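Diary, December

Morning

The new conduct policy landed at 7 a.m., which tells you how much Rasberg cares about the part on page two that says we shouldn't be answering email after hours. It runs to 30 pages. I read it on the train with a coffee and a bad attitude.

The big change is that anyone dating a coworker has to fill out a disclosure form. Fine. I can see the sense in it when one of them signs the other's reviews. But the form goes to your own manager, and there's no line telling you what to do if your manager is the person you're dating. I asked HR. They said they'd "circle back." They said that about the Drula complaint too, and that was last spring.

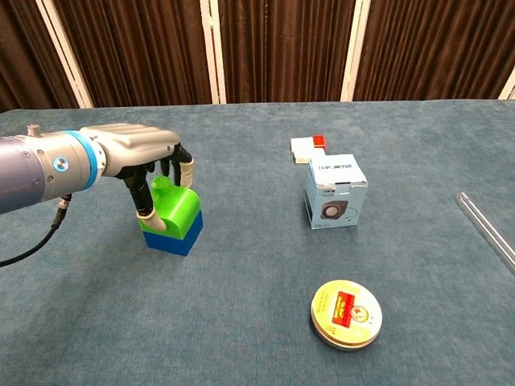 After lunch

All-hands. Eleni Nikolovski gave the talk and I'll admit she was good, plain and quick, no slides full of handshakes. She said over 183 people had finished the online training. How can it be over 183? Either it's 183 or it's 184. I finished it myself in the time it takes to eat a sandwich, and I clicked the right answers because the wrong ones were things like "laugh along."

Someone from the Liltar side asked whether the rules cover vice presidents. Long pause. "They cover everyone." I'd like to believe it. The last VP who got reported was moved to the Yordanov office with a better title, and the woman who reported him left before the summer.

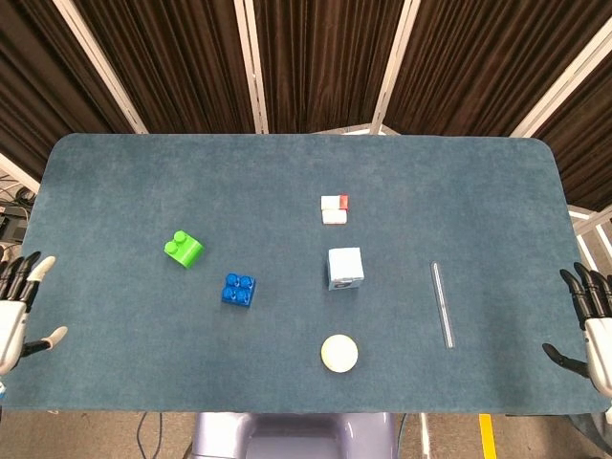

Green and blue blocks on the table mat.

Evening

Signed the thing. You can't get into the timesheet system until you do, so I don't know what my signature is supposed to prove. Wrote "see question sent to HR" in the comments box. It cut me off after "see question."

Must ask Eleni tomorrow who reads those comments.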